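Block Table FAQ — Vastlow Makers Room
Last updated 2 September 2022

Quick answers, mostly the stuff that keeps landing in the inbox. If yours isn't covered, write to Houda Kabbaj at the front desk.

What is the block table?
The long gray table by the window in the upstairs room. Free building, sorting, small challenges. Open to anyone signed in for the day. Kids under six need a grown-up sitting with them, not just in the building.

Do I have to book?
For one or two people, no. Groups of five or more, yes, a day ahead. Sessions run 60 minutes and we do keep to it when there's a line.

Cost?
Included in the day pass. Parties are seperate, ask Hala Hamdy.

What sizes of block do you have?
Small studded ones, mostly. Short four-stud pieces, longer ones, plates in a couple of sizes. Big soft blocks for toddlers are downstairs. We had mixed bins until June and people spent the whole hour digging, so now it's one size per bin.

Can I bring my own?
Please don't. They get mixed in and then there are tears. One finished model to show off is fine, keep it on the shelf by the door.

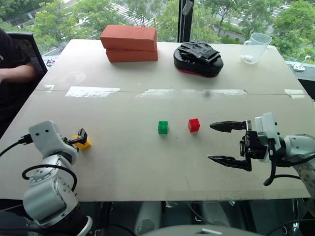 Starter challenges are on the cards in the Triltora box — take one, put it back after. Easiest is the color swap. Put a green block and a red block of the same size side by side in the middle of the table, like the two here, studs up, then build the same tower twice with the colors traded. Next one up is the offset stack, where each brick sits a little back from the one under it. The pair of reddish-orange bricks on the far board is about as far as you get before you start thinking about balance. Record is 18 high, held by Samah Benmoussa, and she used both hands so don't let her tell you otherwise.

Why is there tape on the table?
Top is two boards joined together and the tape runs over the seam. Leave it on please. If a corner lifts, tell us, don't peel.

Can we leave a build out overnight?
Only on the shelf, with a name slip. Anything left on the table gets taken apart at close. Shelf builds stay for 12 days, then back in the bins.

How many blocks can one person take?
What fits in one tray. Roughly 200 of the small ones. Go back for more when you've used them.

Food and drinks?
Water with a lid, thats it. Snacks in the hall.

Are the blocks washed?
Yes, every month, in mesh bags, mild soap, air dried. If something is sticky drop it in the Corier tub by the sink and we'll do it sooner.

Something's missing or broken?
Cracked pieces go to the desk, not back in the bin. Missing instructions — ask Tipene Ormsby, he has copies of nearly all of them.

Can schools come?
Yes, mornings only. Moataz El Khatib does the school calendar. Send him the grade, number of kids and two possible dates.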